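Workroom notebook, Monday, Pramanik bequest

Back on the Plenlow boxes after what felt like an age away.

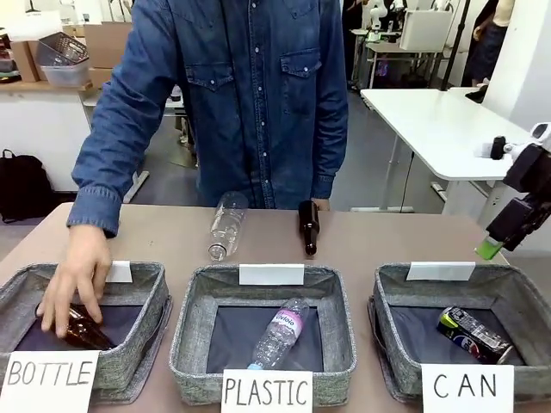

Started with 2633, the child's embroidered jacket, and I'm so glad I didn't rush it! The lining is a printed cotton that has been pieced from at least two older garments (you can follow an old hem line right across the back, with the needle holes still there), and whoever did it took real care to match the pattern at the shoulders. Thread count on the outer silk still to do.

3609 is the long sash. Catalogue card says Kutano, but Rizwan Saha looked at the fringe with me over tea and thinks the knotting is much closer to the Brundton piece. I rather agree, though I'd like to see them side by side before changing anything on the record. Length 130 cm, nearly all of it sound, bar a split near one end where it must have been folded for years.

Humidified the worst creases for 70 minutes under the membrane and left them under glass weights. The red looked a bit lively on the swab test so no wet cleaning, please, whoever picks this up next.

Still need more acid-free tissue, and the good tweezers have wandered off again.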